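09/04/2018

**Sever allotment shop to sell fruit and veg by the piece, bag not included**

SEVER – The Prostier allotment society will reopen its Saturday shop this month with a new pricing system, which is to say that it will have one. Last season's arrangement, in which customers paid what felt right into a biscuit tin, raised a good deal of goodwill and three foreign coins.

From the first Saturday of opening, everything on the counter will carry a price per piece. Marrows will be free, as they have always been, and customers may be asked to take two.
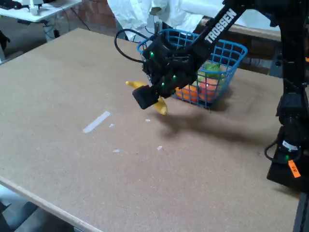
Bought-in fruit has been the sore point. Members voted in January to let the shop stock a few things that will not grow in Sever, after a debate that outlasted the heating. The banana, a plain yellow one like the one held crosswise here, won by 33 votes and will be sold singly at cost. Pineapples were referred back for further thought. Anyone wishing to reopen the question of coconuts should do so in writing.

The shop took 1,286 orders last year, mostly for beans. The society hopes for 1,655 this year and would be pleased if some of them were for beetroot.

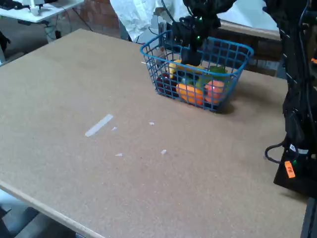

*Mixed produce, including a banana and an orange pepper, in a blue basket.*

Mixed baskets can be ordered until noon on the Thursday before collection. Contents will depend on the weather, the slugs and what the plotholders are prepared to part with. Requests for "no courgettes" will be read with sympathy between July and September, but cannot be met.

Baskets remain the property of the society. A deposit will be charged this year, following a season in which a large number left the site and very few came home.

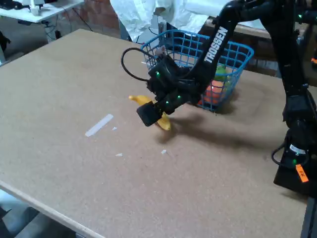

Ševčík

The shop will stand at the Asach Lane gate, on the side away from the compost. Parking is limited to the verge, and the verge is limited by the ditch. Customers coming by bicycle may use the railings, provided the gate can still be opened by a person with a wheelbarrow.

Opening hours are nine until one, or until the potatoes run out.
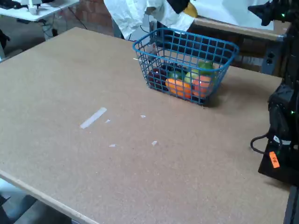
Plotholders with a surplus should bring it to the gate by half past eight, washed if possible and named if at all unusual. The society will keep a tenth of the takings for the water bill and the new padlock. The old padlock is available to a good home.

**Notes to editors**

The society's correct name is the Prostier Allotment Society. It is not connected with the Prostier Garden Club, whatever the club may say.

Enquiries may be left in the box at the Asach Lane gate, which is emptied on Saturdays.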